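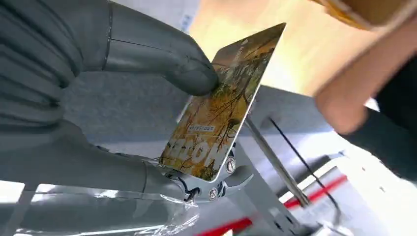

How do you keep a pile of old plastic cards from turning into a drawer full of junk? Pick the ones you like looking at, stand them up somewhere, and let the rest go.

2 min read

I've been hanging on to pretty cards for years - gift cards, hotel keys, passes, you name it - and this spring I finally went through the whole shoebox. Most of it was dull (so many plain blue ones!), but a few have artwork I'd happily put on a wall. The autumn card at the top is my favorite of the bunch, all golden yellow and orange and brown, with thin bare branches running across it like a net. Big white letters run along the lower part, and I can make out ZION in them. There's a little white label partway down too, with print so tiny I gave up on it.

Search this site Enter keywords Go

I used to lay my cards flat in an album, but they look so much better on a tilt. In the picture the bottom edge sits in a shiny metal clip with two round screws, and the thin edge of the card picks up a nice bit of light.

Next up is the Fornero set, five cards in all, and I still haven't decided how to show those. Three of them are scratched pretty badly. I'm leaning toward a shelf by the window, or maybe the hallway if the sun fades them. If you've got a spare Kemach with the green border, I have two Allis cards to trade!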